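Home | News | Projects | Press | Contact

Category: Robots at Home & Work

2 min read

Can a machine put the eggs away yet? Hinmont shares first results from Prekside

16 February 2018 – I get asked one thing at every family dinner: when is the robot going to do my kitchen? My answer this year is "some of it, slowly," and today we at Hinmont are putting numbers behind that.

Prekside is our chores project, started in November with our partners at Griffiths. We picked the dull stuff – egg cartons, bowls, cutting boards – and ran 396 attempts at small kitchen jobs. The arms finished 114 of them with no help from us. I was hoping for more, but I'll take it! 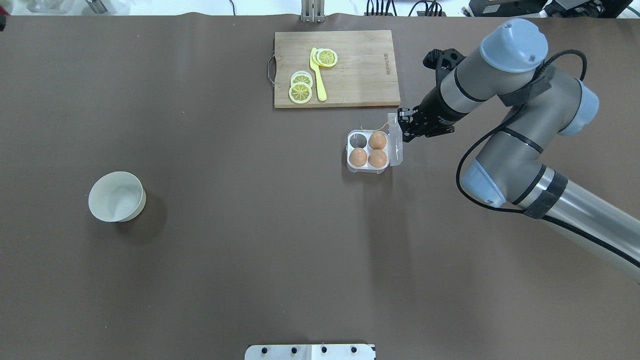
Eggs on the table at Prekside, in both pictures.
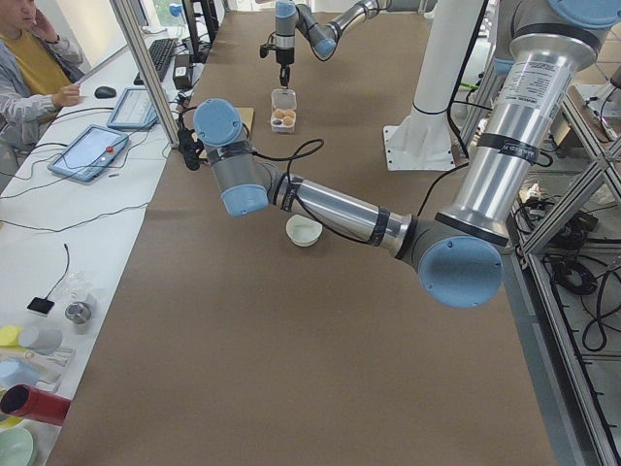 Lids are still the worst. A thin plastic flap bends differently every time, and a job I do half asleep before coffee can take an arm 60 seconds. Shop-floor work is further along, and Trako, our packing software, already handles boxes that all come in one size. Kitchens don't come in one size (mine certainly doesn't).

So no, we have nothing to sell you for your home this year. Next up is a run of 1000 attempts with more kinds of containers, and we'll publish the misses along with the hits. Reporters who want to come by and watch are welcome – write to the Hinmont press desk and we'll find you a time.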